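**Hand masks dropping out when holding white tissue**

**kmach_loc** – Tue 20 July

Running the Vilari segmenter over the nightstand clips to get contact labels for the folding policy. Hands are fine until there's tissue between them. Then the right-hand mask bleeds into the paper and the contact label flips on and off. I train on 400 clips and 227 of them have this.
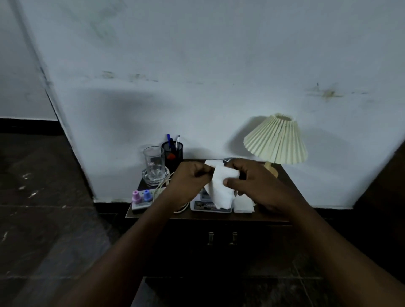 *Photo: Lộc Mạch, nightstand set*

The tissue mask leaks too. On this one it takes in the napkins on the tabletop, and now and then a piece of the wall. I already raised the score threshold and it only made the gaps longer.

**reiko_s**

White on white, so I'd expect that. Are you running per frame or with the tracker on? Per frame will flicker no matter what threshold you pick.

**kmach_loc**

Per frame. The tracker drifted on me last time.

**bao.doan**

I disagree with Reiko. The tracker will carry a bad mask forward and you'll have smooth wrong labels, and those are harder to catch. Fit a hand model first, take contact from the fingertips, and leave the tissue mask out of it.

**reiko_s**

Fingertips under the paper are a guess by the hand model. I wouldn't train on that either.

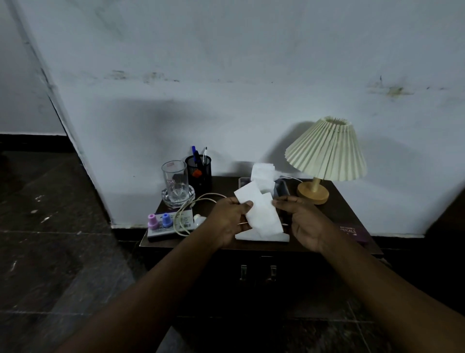
**kieu_tu**

Depth didn't help me on thin paper, for what it's worth. What did help was a negative prompt on anything flat and white that stays put. Here I'd put one on the folded stack at the back of the tabletop and one on the wall, then run the tracker for short windows and reset. I use Kincaid for the resets, 730 lines of config and I hate all of it.

**bao.doan**

Short windows I can live with. Still want the fingertip check on top.

**kmach_loc**

Trying Kiều's version tonight with resets on. Will post the flip counts.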